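2020-02-18
Clurnholm workshop, glue notes

Third go at the hide glue. Soaked the pearl grains overnight in cold water, then warmed the lot in the old pot, which dates from 1989 and has opinions about its thermostat. It settled a good bit hotter than I asked. Stirred, waited, turned the dial down to nothing, and it sulked its way back to something usable.

Test joints: two rubbed, one clamped. Open time was dreadful. By the time I'd found the second clamp (under the first clamp's box) the glue had gone to jelly. Warmed the offcuts on the radiator for the next pair and gained enough time to swear properly.

The November batch still smells. Moved it to the shed - it can haunt the mower.

Pale grain, wavy lines, loops here and there.

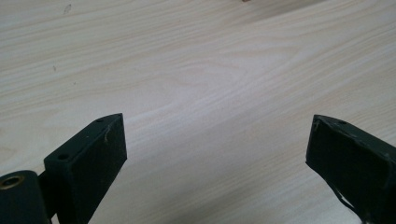
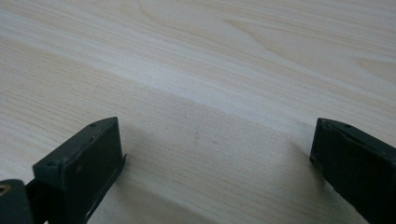
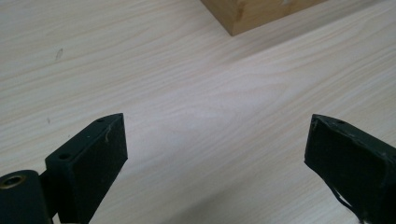 Elspeth Haldane read the above over my shoulder and wants it recorded that the pot is fine, that I never let the grains swell long enough, and that a pinch of urea would buy me all the open time I keep moaning about. She also wants her brush back.

Next: 33 g of grains, same water, urea in half of it. Label the jars this time.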